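Gripper comparison, notebook entry, May
Sulia cell, left and right arms

Started 8:40, stopped a little after four. Picking up from the last entry, where the open question was whether to keep the Jarnar parallel jaw on both arms or move one side over to the Mahlangu jaw. Today was meant to settle that and mostly did, with one side issue about cable routing that ate most of the late morning.

Setup

Both arms homed from the saved pose. Controller is the Biden unit, same firmware as last time, nothing updated. Left arm has the Jarnar, right arm has the Mahlangu. Both run the same opening limit in software so the approach path could be reused mirrored.

Force limit on both set to 8 N to start. I had it at 11 N in the last round and it was more than the soft objects need. Speed cap at 70 percent of the normal task speed for all scored runs. I did a couple of warm-up runs slower than that and did not log them.

Task is the basic one: object on the table, pick, place inside the basket, retract to ready. Second half is the reverse, out of the basket and back to the tabletop. The object is the pink toy fruit and the basket is the woven wicker tray. I like this pair for comparing jaws. The fruit has no flat sides, so it punishes a bad closing line, and the basket rim is raised enough that the approach angle matters.

Table height not touched. Head camera exposure locked before the first run. If it is left on auto it drifts when an arm comes over the white tabletop, and then the detector confidence moves around for reasons that have nothing to do with the gripper.

Left side, Jarnar

No trouble closing on the fruit from the open table. It centers itself if the approach is within a few millimeters. Outside that the fruit rolls off the lower finger and the run is a miss.

Over the basket it is less good. The jaw with its plates is wide for its reach, and the angled approach brings the tip down close to the rim. Two runs touched the rim and pushed the basket. The controller did not flag either one as a collision, so the contact threshold is too loose. Tightened it one step and reran. It then stopped on contact as it should, and also stopped once in free air when the cable pulled.

Release is clean. No sticking to the pads.

Right side, Mahlangu

Slower to close and louder. The jaw points down for the whole approach, so it comes in above the basket and drops inside the rim with more room on both sides. No rim contacts on this side.

Grip on the fruit is good at 8 N. Tried 11 N for a few runs to see if it helped with off-center picks, and it made them worse – the fruit squirts out instead of settling. Back to 8 N.

Picking out of the basket is where it wins. The weave on the floor of the tray catches the Jarnar pads when I go low enough to get under the widest part of the fruit. The Mahlangu fingers can stay a bit higher and still hold.

Left arm first, then right arm, both at the basket:

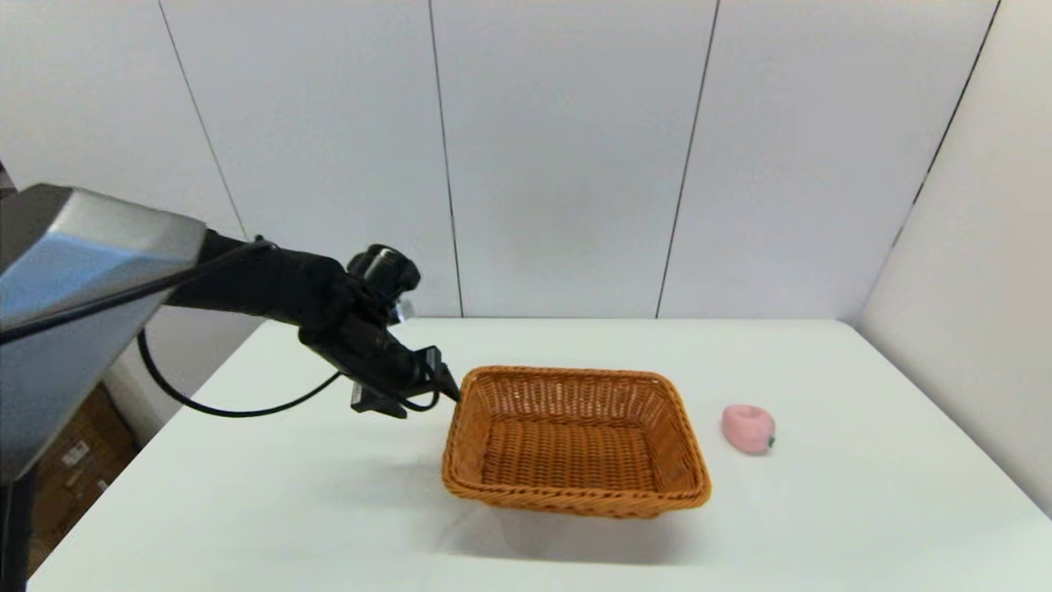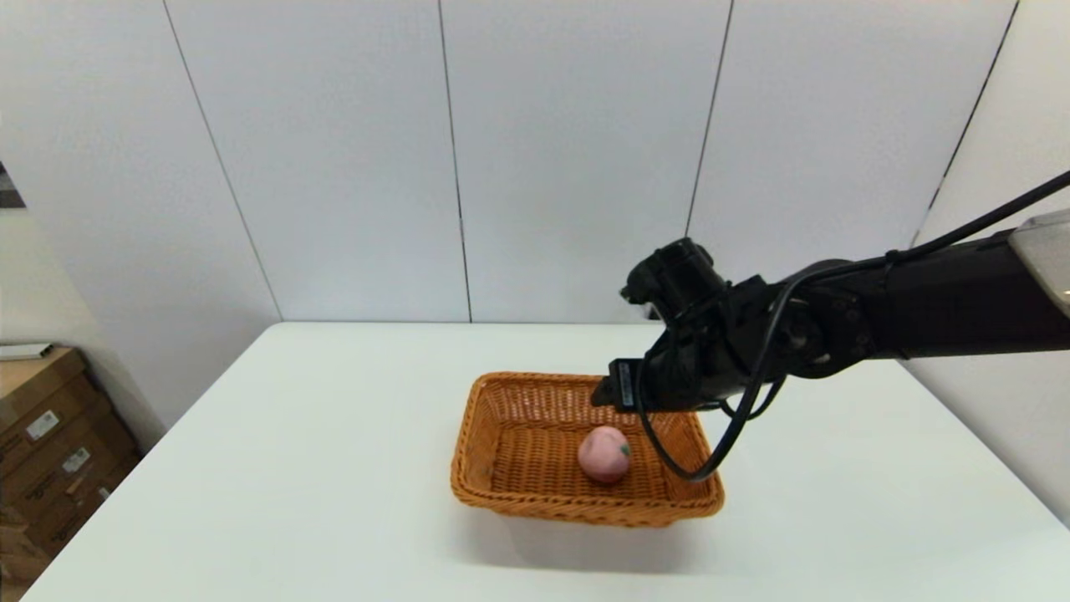 Cable routing

Both wrist cables hang in a loop under the forearm, and both loops are too long. On the left it swings when the wrist rotates past the approach angle, and I am fairly sure that swing caused the free-air stop. On the right it comes down near the basket rim at the place pose. It has not snagged yet. I would not leave it that way for an overnight run.

Tried shortening the left loop with a hook-and-loop strap near the wrist. Fine at the place pose, too tight at the ready pose, and I could see it load the connector. Took the strap off again. Moving the clip further back on the forearm would probably work, but that means making a new clip, and I did not want to change the hardware in the middle of a comparison.

Same issue was in the notes from the spring build, by the way. It was marked as done. It is not done.

Controller notes

Biden unit held its cycle time through the whole session. One dropout on the right gripper bus at startup, cleared by a power cycle, did not come back. I reseated the connector anyway.

Gripper position readback on the Mahlangu lags the command by 145 ms. On the Jarnar it is short enough that I never noticed it. The lag matters for the "object held" check, which was reading too early and calling good grasps empty. Put in a wait on the right side only. All the right side runs before that change were rescored from the video, by hand, so treat them as a bit softer than the rest.

Recorded data went to the usual Sulia folder, left and right kept separate. Anything with "warm" in the name can be ignored.

Where this leaves it

For basket work, the Mahlangu. For open table picks I would still take the Jarnar, mainly for speed and the faster readback. Running different jaws on the two arms is workable as long as the grasp check timing is set per side, so I am leaving the mixed setup in place for now.

Still to do:

New cable clip, further back, both arms. Print two spares.
Contact threshold on the left side, find a value that catches the rim and ignores the cable.
Repeat the off-center picks with something heavier than the toy fruit.
Ask whether the readback lag on the Mahlangu is a driver setting or the gripper itself.
Fix the "done" mark on the cable item in the spring notes.

Arms parked, brakes on, controller left powered so the logs can finish copying.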